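Chapter 2
Fixed Costs and Variable Costs

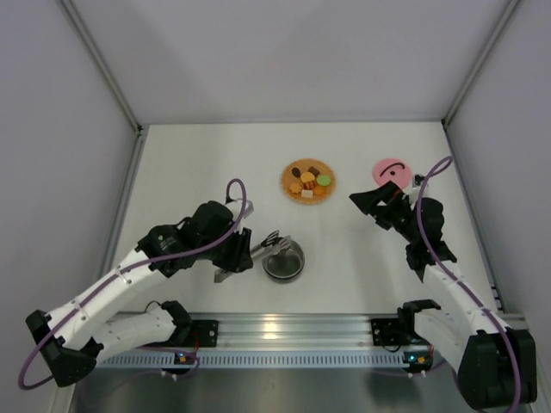
Every business pays for two kinds of things. Fixed costs stay the same when output changes – rent is the usual case. Variable costs grow with each unit made.

Consider Pillby, a small firm that sews cushions. It pays 2,000 dollars of rent each month, also in a month without any orders. In December it used 2,379 dollars of cloth and thread. In this chapter we learn to separate such costs, and to find the cost of one cushion.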